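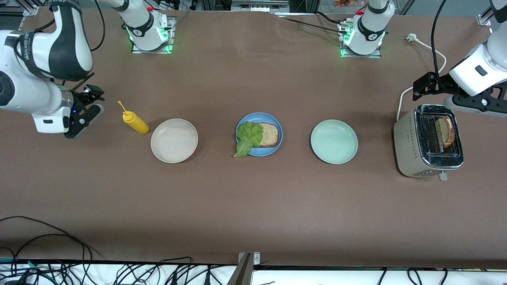
Robot arm over the table, yellow squeeze bottle to the right of the gripper.

Ultville Parents Board > Sports and Activities > Running

Topic: Timed miles for the little kids, yes or no?

garnet_t
Posted April 6, 2019
Hi all, long post coming, sorry. I took over the after-school running club at my daughter's elementary school when the last coach moved to Gullavel, and I've inherited her whole system along with a bin of cones and a whistle I refuse to put in my mouth. The kids are second through fifth grade. We meet on the grass behind the school and once in a while we get the track at Skallovside when the high school isn't on it.

The old setup was a timed mile every other week, with all the times posted on the gym door, fastest to slowest. Everybody's name. I ran it that way for the first month because I figured she knew what she was doing, and I hated it! The fast kids love it and run to the door like it's Christmas. The kids at the bottom of the sheet have started needing the bathroom right before we line up. One little guy (third grade, funny, a total joy during tag) told me his ankle hurts "only on mile days."

So I want to drop the sheet and maybe the timing too. But a couple of parents already told me it's the only part their kids care about. Has anyone run a club this age without times? What do you do with them for an hour? I can only play so much sharks and minnows.

senandolan
I'd drop the sheet tomorrow and keep the watch. They're two different things. Kids that age like knowing their number, they just don't like everybody else knowing it. Write each time on a slip of paper and hand it over folded. That's what we did when I helped out at the rec league and I can't remember a single complaint, and believe me, I got complaints about everything else. The snack rotation alone nearly finished me.

For filling the hour, relays. Relays forever. Mix the grades so no team is stacked, and change the baton to something dumb. Rubber chicken works great.

MilesAndMiles
Going to be the grump here. I was a slow kid, and I was on a list on a door, and I got faster because of that list. My own two are the same. If you take away everything that has a winner in it, the kids who are good at running and maybe not so good at reading or sitting still lose the one place they get to shine. The spelling bee has a winner. The science fair has ribbons. I don't see why running has to hide it.

garnet_t
Fair point about the fast kids. I have one exactly like that, school is a slog for her and then she gets outside and just flies. I don't want to take that away. I'm only stuck on the other end of the sheet.

eleri.sk
Post the top five and leave the rest off? Our swim team does that and it keeps everyone pretty happy.

MilesAndMiles
I could live with top five.

senandolan
Top five turns into the same five every time, though. We tried it. By the third posting the rest of them had stopped looking. Most improved is better if you have to post something, but then you get the kid who walks the first one on purpose so he can improve a lot later (my nephew. I was almost proud).

eleri.sk
Ha! OK, that's smart.

lilibeth_runs
Coach here, middle school, and I get a lot of kids coming up from clubs like yours, so here's what I see from my side. The ones who arrive in sixth grade already done with running are almost never the slow ones. It's the kids who were first in everything in third grade and then other kids grew. They've been told they're the fast one for years, then they get passed by somebody with longer legs and they're gone by December. So if you want a reason to take the sheet down that has the fast kids in mind, there's yours.

I also don't think a mile is a great distance for a second grader. Some are fine with it. A lot of them sprint 100 meters, fall apart, and walk the rest feeling terrible. I'd go with shorter stuff and plenty of it. My favorites:

Predict your time. They do one lap, then guess what the next one will take, and whoever lands closest to their own guess wins. No watches on wrists! Any kid can win and they go absolutely nuts for it. The pacing they learn is the real thing too, I wish more of mine showed up knowing how.

Out and back. Run out for three minutes, whistle, turn around, try to get home in the same three minutes. Everyone finishes about together, which is sort of magic the first time you see it.

Club total. Add up everybody's laps for the season and "run" to somewhere on a map. Our feeder club picked a spot 300 miles away and the kids colored the road in as they went.

garnet_t
Lilibeth, I'm printing this out. The out and back one is brilliant, I have kids who have never finished with the group, ever.

MilesAndMiles
I like the guessing game, I'll give you that. Still think there should be a proper race in there somewhere. One real mile at the end of the season, bibs, finish line, the works. Let the kids who want it have it.

lilibeth_runs
No argument from me. Optional, and with a fun thing going on next to it for anyone who doesn't want in.

catriona_c
Jumping in with something a bit different. What age are your oldest, and do you have any families keeping Ramadan? I help with a club across town and it'll start in early May this year, right in our season. The really little ones mostly don't fast but some of our fourth and fifth graders like to try a day or half a day, and last spring we had a girl who didn't tell anyone and got wobbly on a warm afternoon. She was fine, her mom was lovely about it, but I felt awful for not having asked. Now I send a note home ahead of time saying let me know, no big deal, there are always jobs like timekeeping or setting out cones. And nobody runs a timed anything those weeks.

garnet_t
Oh, I hadn't thought of that at all and yes, we do have a few families. I'll write something up. Would you mind sending me your note so I don't make a mess of the wording?

catriona_c
Sent you a message! Change whatever you like. One of our dads read it over for me first and fixed two things, so it's had a better editor than me.

hobbyjogger2516
Late on this but want to push back on senandolan's folded paper. We did that. The kids had them unfolded and compared before I'd finished handing them out. You may as well read them over a loudspeaker. I have 17 in my group and I'd say it took maybe ten seconds.

senandolan
Fine, ours were older and maybe sneakier about it. I'd still rather they choose to show each other than have it taped to a door.

hobbyjogger2516
They don't choose, though. One kid says "what'd you get" and that's the end of choosing. I went to no times until fourth grade, then a time only if they come up and ask me for it. Some ask every week. Some have never asked and they seem perfectly happy jogging along talking about frogs.

lilibeth_runs
The frog talkers are usually the ones still running in high school, by the way.

MilesAndMiles
My fast one also talks about frogs, for the record.

eleri.sk
Question from a parent who just drops off and waves. Do you tell the kids why you're changing it, or just change it? Mine would want a full explanation and probably a vote.

garnet_t
I was going to just quietly not put the sheet up and hope... but you're right, the door people will notice in about four seconds. I think I'll tell them we're trying new games for the rest of the spring and there's a real mile on the last day for anyone who wants one. If they want to vote on the rubber chicken they can.

Update for anyone still reading: we did our first practice the new way. Predict your time was a huge hit, we did it four times in a row because they wouldn't let me stop. The winner was a second grader who guessed by counting out loud the entire lap (I could hear her from the far side of the field). Out and back was chaos because half of them didn't hear me yell, so I guess I'm using the whistle after all, once I've boiled it.

One of my fast girls was pretty grumpy and asked when the real running was coming back. I told her about the last-day mile and she asked if she could practice for it, so I've got her and two others doing some longer bits at the end while the rest play tag. My ankle guy ran everything. Didn't mention the ankle.

I also heard from one unhappy parent, who says the club has gone soft and wants the times emailed. I haven't answered yet.

senandolan
Email that parent their own kid's time and that's it. Glad it went well!

MilesAndMiles
That wasn't me, in case anyone's wondering. Good on you for giving the grumpy one something to train for. What are you doing about bibs? I've got a stack of blank ones left over from the Skallovside fun run, you can have them if you'll take the box of safety pins too.

garnet_t
Yes please to the bibs and the pins! I can come get them any evening after six, just message me where.

catriona_c
If there are any left over after that, our club would love them.

MilesAndMiles
Plenty for both of you. Check your messages.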